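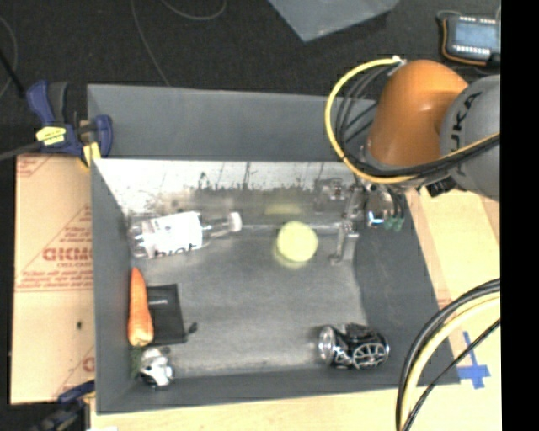

Masking the bin before grasp planning

Posted August 2019 by the Skollero tooling team

Most bad grasps we see in bin picking come from the point cloud, well before the planner gets a say. Walls, clamps, cables and the table all end up in the cloud, and the planner will try to pick any of them up if you let it. This page covers how to set up the bin mask in Brunari, our perception node, and check it before you run the arm.

You need a calibrated overhead camera and a working hand-eye transform. If you haven't done the calibration, do that first.

1. Clamp the bin and leave it alone

The mask is stored in the robot base frame, so a bin that shifts makes it wrong. Mark a reference cross on the table in tape and touch it off with the arm. Save that pose as table_ref.

2. Record the bin corners

Jog the tool to each of the 4 inside corners at floor level and call save_corner from the pendant menu. Go clockwise. If you go the other way the normal flips and Brunari keeps everything outside the bin.

3. Shrink the mask on the sloped sides

Set wall_inset in bin.yaml. Too small and the planner finds edges on the walls. Too large and you lose thin items lying against them, like a carrot or a flat box. Start at 4 mm and change one side at a time.

4. Deal with reflections

A shiny wall gives depth points behind itself. Turn on clip_behind_plane for that side. It drops anything past the wall plane, so mirrored background never reaches the planner. Clear bottles have the opposite problem - there is often a hole where the bottle should be. Set fill_from_colour to true and the node will use the colour segmentation outline to estimate a height.

5. Reject moving objects

Balls keep rolling after a neighbour is nudged. Brunari compares two captures and holds back any segment whose centre has moved. The wait between captures is settle_ms. Ours is set to 201.

6. Check the result

Run the node with --dry_run and open the cloud in the viewer. Segments under 3,000 points are shown in grey and are skipped by the planner. If a small toy keeps going grey, lower min_points before you touch anything else.

Gripper cables can still show up if the arm is over the bin at capture. Move to the home pose first, or enable the self filter and add padding to the wrist link.

Last updated: 3 weeks after posting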